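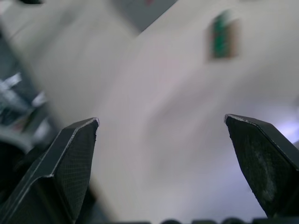 Why does metal feel so cold?

by Tala Qaisi
Aug 22, 2020

Go and find a metal spoon and a wooden spoon. I'll wait! They need to have been in the same room all night, so the kitchen drawer is perfect. Now put one hand on each.

The metal one feels colder, doesn't it? Quite a lot colder, if it's the sort of morning we get in Flillberg, where my kitchen floor is like an ice rink until lunchtime. So here's my question. Which spoon is at the lower temperature?

When I asked my niece she said "the metal one, obviously" and gave me a look. But if you taped a thermometer to each spoon and left them alone for a good long while, you'd get the same number for both. They've been sitting in the same air all night, and things that sit in the same air for long enough end up at the same temperature as the air (unless they're making their own heat, like you, or the cat, or the back of the fridge).

So what are your fingers playing at?

Your skin isn't a thermometer

Inside your skin there are lots of tiny nerve endings that keep an eye on how warm your skin is. Notice I said your SKIN. They can't reach out and measure the spoon. All they can tell your brain is whether the skin they live in is warming up or cooling down, and how fast it's going.

The inside of your body is at 37 degrees Celsius, and your fingers are usually a bit cooler than that, but still warmer than the room. Heat always moves by itself from the warmer thing to the cooler thing. So when you touch a spoon, heat trickles out of your finger and into the spoon. That happens with the wooden one as well as the metal one.

The big difference is speed. Metal is brilliant at moving heat along. As soon as heat leaves your finger it gets carried off down the spoon, which leaves room for more, and more after that. Your skin cools quickly, the nerve endings notice, and your brain goes "brrr!"

Wood is terribly slow at it. The heat goes in and mostly hangs about right under your finger. That little patch of wood warms up until it nearly matches you, and then hardly any more heat wants to leave. No brrr.

Scientists call something that moves heat well a conductor, and something that moves it badly an insulator. (You might have heard those words used for electricity too, and the two often go together. Metals are good at both.)

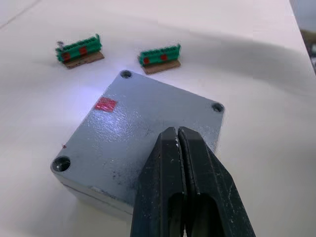 What's going on inside?

Everything is made of atoms, which are far too small to see, and they never stop jiggling. The hotter something is, the more its atoms jiggle. Heating one end of a thing means making the atoms at that end jiggle harder, and then they bump their neighbours, who bump theirs, and so the heat gets passed along. A bit like a rumour going down the dinner queue.

In wood the bumping is slow work, and there are lots of little pockets of air in the way, which make it slower still. Metals have a secret weapon. They're full of tiny things called electrons that can zip about from place to place, and they carry the heat with them. Now the rumour isn't being whispered along the queue, it's got runners!

Try it with ice

This is my favourite bit. You need two ice cubes the same size, a metal baking tray and a wooden chopping board. Leave the tray and the board out in the kitchen overnight, side by side. In the morning, feel them both and guess which one will melt an ice cube faster.

Most people pick the board, because it feels warmer. Now put a cube on each and come back in 10 minutes.

The cube on the tray should be well ahead. The tray is moving heat from the room into the ice, much faster than the board can. Put a tea towel underneath both, by the way. I didn't, and had a puddle in my socks.

What about hot metal?

Same thing, the other way round. On a sunny day in June the slide in Tiltine park gets so hot that you'd yelp if you sat on it in shorts, while the wooden bench next to it is only toasty. Metal can push heat into you just as fast as it can take it away. So always check a metal slide or a seat belt buckle before you touch it properly, and ask a grown-up to deal with anything that's been near the cooker. Look at the saucepans while you're there and see how many have handles made of wood or plastic.

Once you start looking for conductors and insulators you'll find them all over the house. A woolly jumper is an insulator, mostly thanks to the air trapped in the wool. Bathroom tiles aren't metal, but they carry heat off faster than a bath mat does, so your toes always vote for the mat.

If you try the ice race with something different (a china plate? a big book in a plastic bag?), write down your guess first, then see how you did.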